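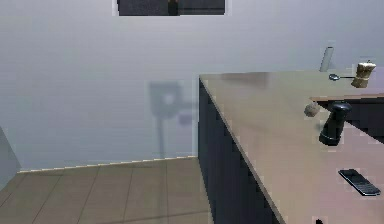 March, just past 11 at night

I can't sleep, so I'm writing this at the kitchen table with my feet in a bucket. Fight night at the Trelport baths and I am still buzzing! My voice is gone. I croaked at the taxi driver all the way home and he was very decent about it.

The hall holds 303 for boxing (it says so on the fire notice by the door, I read it every time) and I'd swear there wasn't a seat going. I had one on the balcony, row B, right over the blue corner, so close to the lights that I had my coat off before the first bell.

There were eight bouts on the card and I'd only come for two of them, but the opener was a treat. A pair of novices, both so nervous they bumped heads touching gloves, and then they went at it for three rounds as if the building was on fire. The Flesthorpe lad got it on a split. I had it the other way, but only by a hair, and they hugged for so long afterward that the referee had to go and fetch them.

Then the women's lightweight, the one I've been going on about since Christmas. Yeh against the southpaw from Dasirholm. I've watched Yeh since she was boxing in borrowed boots and losing to everybody, and tonight she was just lovely to watch. She gave away the first round completely. She stood too square, kept walking onto that left hand, and I was chewing my program. In the second she started stepping outside the lead foot, which is the oldest advice in the book against a lefty, and suddenly the right hand was landing clean down the middle. Bang, bang, then away. The Dasirholm girl is tough, though, and she came back hard in the third with body shots I could hear from upstairs. The fourth was so close I couldn't look at the judges.

Unanimous for Yeh! I jumped up and knocked a full cup of tea over my own shoes (hence the bucket, they were soaked through and my toes were freezing by the time I got home).

The main event was a letdown after that. Two big men leaning on each other, a lot of holding, a point off in the sixth for pushing. The old champion won it on his jab and looked tired. I think he should do one more in front of his own crowd and then stop, but I thought that last year too.

Money: 10 for the program and the raffle, no luck again, I had ticket 87 and they called 78, which felt personal. I was sure the raffle was rigged until I saw the prize was a ham.

The best bit is that they announced the next one before we'd all got our coats on. Flesthorpe, in the summer, outdoors if the weather holds, with Yeh on the card over six rounds for the first time. Six! She'll need to pace herself, she spends far too much in the opening minute. There are only 200 tickets on early sale and I mean to be in the line when the shutters go up.

Must remember: dry the shoes with newspaper, get throat sweets, call the club in the morning about the coach. Water's gone cold. Going up.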